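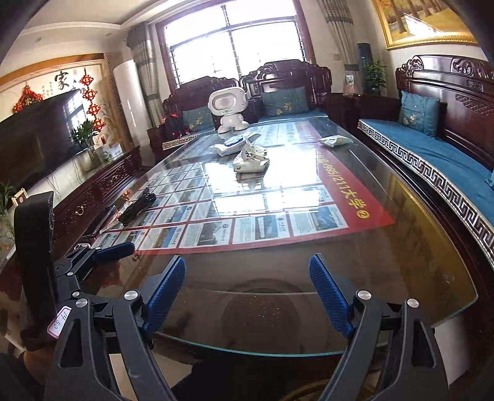

Glass top, light-coloured packets, a window behind: a living-room table as seen from behind the fingers of a hand-held gripper.

Search the magazine Enter keyword Go

Who will clear the table?

My mother-in-law has a rule for her living room. Before guests come, everything on the low table must go somewhere else, and it does not matter much where. It takes her less time than boiling the water. I have watched her do it for many years and never thought it was clever. This spring I spent some weeks asking people who build and test household machines what they think about this job, and now I look at her hands with more respect.

The question I took with me was a simple one. Can a machine do the chores yet? I mean the small chores, those which fill the day and which we do not remember in the evening. We already have machines that wash, and flat round ones that go over the floor. What we do not have is something that picks up.

I started at Tridau, a small firm on the second floor of a former printing house. They have 12 people and one kitchen, and the kitchen is also the laboratory. When I came, somebody was trying to eat a sandwich at the end of a worktop while an arm at the other end was trying to put a sponge in a dish. The sponge went in. Then the dish went on the floor. The person with the sandwich did not look up.

Ada Monti leads the work there. She used to build packing lines for biscuits, and she speaks about biscuits with a certain sadness, like a person who has left an easy marriage. "A biscuit arrives always from the left," she told me. "It is always a biscuit. You can make 3000 of them in the time we need to talk here, and every one is polite. Then I go home and I look at my own table and there is nothing polite on it."

She put the photograph you see at the beginning of this article on her screen, and we looked at it for longer than I expected. I saw a nice room, with carved wooden chairs and a long sofa with blue cushions. She saw problems. She began with the glass. A camera that measures distance wants a surface which sends the light back honestly, and glass does not do this. It lets you see the red poster lying under it, with all its small pictures and text, and at the same moment it gives you the window again, very bright. For a person the poster is under the glass and there is no question. A machine must be taught not to try to pick up the printed pictures.

"And there, at the end," she said, and pointed to the packages standing in front of the white toy-like robot. One of them is flat, one is crumpled, one is small and lies by itself near the side. "Three packets and three different ways to hold them. For the flat one you need to get under the edge. The crumpled one, I don't know what is in it. If I press, maybe it is empty, maybe it is full of something that breaks."

I asked about the toy, because I liked it. It has a wide round head and a grey oval where the face is. She laughed and said that this was the part her visitors always asked about, and the only robot in the discussion that had no work to do.

The fingers

In the factory, a gripper is made for its object. In the house it must be made for all of them, so most of the groups I visited have come to something soft and simple: two fingers with a ribbed or textured surface, which open and close. You can see such fingers in the photograph, the blue ones, with nothing between them.

They look like very little. I held a similar tool myself, at Tridau, and tried to clear a tray with it. You work it by hand, and after some minutes you begin to understand how much your own fingers do without asking you. I could take a cup. I could take a tea towel, if I took it in the middle and accepted that it would hang. A teaspoon lying flat on the tray took me so long that Monti went to answer a telephone call and came back, and I was still there. In the end I pushed it over the side of the tray and caught it, and she wrote this down. Apparently it is what many people do.

This is how a great part of the teaching happens at present. A person does the chore with the same kind of fingers that the machine will have, a camera looks on, and the machine later studies what was done. Nobody has to write a rule for the teaspoon. The cost is that somebody has to do it again and again, in many rooms, with many spoons.

What the hotel wants

Torquil Nisbet does not care about teaspoons. He buys equipment for a group of small hotels, and I met him on the day when Rorkeo, another young company, brought its machine to one of his breakfast rooms. It was ten in the morning and the guests had gone. There were 40 tables. The machine, which is a column on wheels with two arms, was asked to clear two of them.

It did the first one well. I want to write this clearly, as I had come prepared to be amused. It took the plates from the top to the bottom, it put them in the grey box, it did not break any. It was slow. A waitress named Loredana Carbone cleared the four tables next to it in the same time and also found a child's glove.

At the second table somebody had left a paper napkin inside a glass. The machine lifted the glass, stopped, put it down again, lifted it, and stopped. The young engineer from Rorkeo said that it was "thinking about the category". Carbone took the napkin out with two fingers as she passed, and the machine continued.

I asked Nisbet if he would buy it. He said that he would not buy it this year, and that he would very much like to be asked again. His difficulty is the mornings when he has too few hands, and on such a morning a slow machine which never goes home is of some interest to him. What he cannot accept is to pay a person to stand beside it and take out the napkins.

Carbone had a different opinion. She would give it the floor under the tables, at once, today. "The plates I can do," she said. "It's the crumbs, it's the bending." In all my visits she was the only person who spoke about which chore hurts. I have asked since then in every laboratory if they begin from this question, and I received mostly kind smiles.

At home

There remain the people who have tried it in their own house. Marisa Marchetti, a retired teacher, agreed to have a machine called Pace in her flat during the winter. It is made to do three things: bring laundry to the washing machine, load it, and take objects from the floor and place them on a shelf. She is very fair to it. The laundry went well when the basket stood in its place. The objects from the floor also, but she found that she had begun to tidy before it came, so that it would not be confused by her bags and cables.

"I was cleaning for the cleaner," she said. "My mother did this also, but then at least they had a coffee together."

She moved a rug. She took away a low glass shelf because Pace would stop in front of it for a long time. After the winter she gave the machine back, put the shelf where it was before, and kept one new habit, which is the fixed place for the basket.

I heard a similar thing, in other words, from the side of industry. At Welten, a workshop that repairs pumps, they use an arm to sort small parts into trays, and it is good at it, better than people after lunch. But to arrive there they painted the benches matt, changed the lamps and threw out every transparent box. The foreman told me that half of the improvement came in the week before the arm was delivered.

A workshop can be painted matt. I do not think my mother-in-law will have her table painted, and I would not like to be the one who suggests it. So the machine will have to come to the glass as it is, with the window in it, and with packets whose inside is not known. Monti believes that clearing a table, a real one, is closer than folding a shirt and much closer than making a bed. She would not give me a year. She gave me instead an order: first cups, then boxes, then soft bags, then paper, and anything thin and flat at the very end.

When I was leaving Tridau the arm had the sponge again. The dish had been fixed to the worktop with tape.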